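Trilgate Shared Workrooms: Progress Report to the Brøndum Fund
Period ending November

Summary

The grant was meant to get six work surfaces in the Trilgate building refinished and back in daily use. Six are refinished. Whether they are back in daily use depends on who you ask, and I would advise the Fund against reading too much into the sign-in sheets, which record who walked through the door and say nothing about what they did afterward.

Spending

We have spent $1,683 of the surfaces budget in this period, most of it on the coating and the labor to put it down. The Rernow invoice came in under the quote. I would like to call that a saving, but two items in the original quote (edge sealing and a return visit) are missing from the invoice, and I have asked in writing whether they were dropped or will be billed later. Until there is an answer, please treat the lower figure as provisional.

What was promised and what we have

The proposal said the new finish would be "easy to wipe, bright, and hard to mark." I did not write that sentence and would have left out the last part. The old tops were scratched, stained with marker, and taped at the corners, and people had gotten used to laying paper over them before starting any job that needed a clean background. The paper cost money, slid around, and ended up on the floor. Getting rid of it was the strongest argument for the work, and I still think it was a fair one. 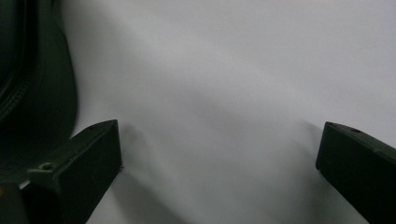
The choice of plain white was argued over longer than it deserved. Skurkadora, the craft group that uses the large room in the afternoons, wanted a printed grid for measuring. The evening users wanted nothing printed at all, and they got their way. With no lines or lettering on it, the white does what we asked of it as a background, and a dark green tool held over it stands out plainly. It is less even than the sample card led us to expect, though. The tone drifts to a bluish gray in places and is brighter in others, and I can't say how much of that is the lighting and how much is the finish. Rernow says lighting. Rernow would.

I have asked for the lamps to be checked before anybody pays for a second coat.

Use by groups

Skurkadora has moved back in and now brings its own cutting mats, so part of the saving on paper has simply turned into a cost for them. I think the Fund should know that. The evening users have filed no complaints, but they rarely file anything.

Claims I would not make yet

An earlier draft of this report said the refinishing had increased use of the building. I took that out. The rooms were closed for part of the period, so any comparison with the months before is worthless. I also took out a line about the finish lasting for years. We have had it for a short while, and the warranty paperwork has not arrived.

Next period

Settle the invoice question. Get the lamps checked and report the result, whichever way it goes. Ask Skurkadora what the mats cost and whether a removable grid would help. I am not requesting additional money at this time.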